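Prondik two-finger gripper - our notes after a few weeks of bin work

17 Apr 2020

If you're shopping for a slim gripper for bin picking, you've probably already looked at the Ellis and wondered why anybody would pay more for the Prondik. I had the same question, so I hung on to our demo unit longer than I was supposed to (sorry, Octavio!) and ran both on the same KUKA arm, over the same metal bin, with the same pile of odds and ends.

What you get in the box: the gripper, a set of curved fingers, a flange adapter, the controller, and 2 meters of cable. You'll want the extension cable on any big arm. I ran out of slack the first afternoon, with the wrist turned over and the controller sliding toward the edge of the bench.

Stroke and force. The Prondik opens a little wider than the Ellis and closes a bit slower at the default setting. You can speed it up in the setup page, but I left it alone for flat parts. A toy building-brick baseplate is my favorite nasty test piece, because it's thin, it's stiff, and if the fingers come down a hair off they skate right over the studs. Standing it on its long edge is the easy version. Lying flat on the bin floor, it beat the Ellis almost every time and the Prondik maybe half the time, which I'd still call a good day.

Tins are easier than you'd think if you go for the rim. Crumpled shiny stuff is more of a camera problem than a gripper problem - I got much better picks once I turned the exposure down, and I wish I'd done that in February when we were fighting the same thing with the old Bustos fingers.

Small round parts are where the narrow fingers earn their money. The wide pads on the Ellis kept bumping the bin wall before they got anywhere near a part in the corner. With these I could reach down along the slope and still have room to close.

Things I don't love:
The linkage block picks up grit, so wipe it down.
The status light faces the wrist once it's mounted.
Finger screws are tiny and there are no spares in the bag.

Please clamp your bin! And strap your cables up high with a big loop, loose enough for the wrist to swing through its whole range. I jogged ours through the full program at low speed before letting it run.

Works with the Prerier controller as of the current firmware. Octavio Gaete wrote the driver and he answers email pretty fast. Older Prerier units need the update first, and it takes 18 minutes, so go get a coffee.

Price is 900 for the gripper and curved fingers together, with a discount if you order 5 or more. Straight fingers are sold separately and I haven't tried them yet - I'll add a note when I do.

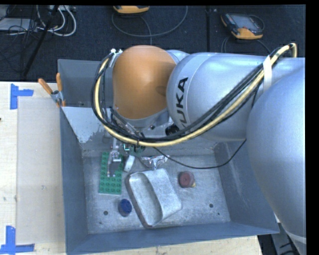

Catalog page 18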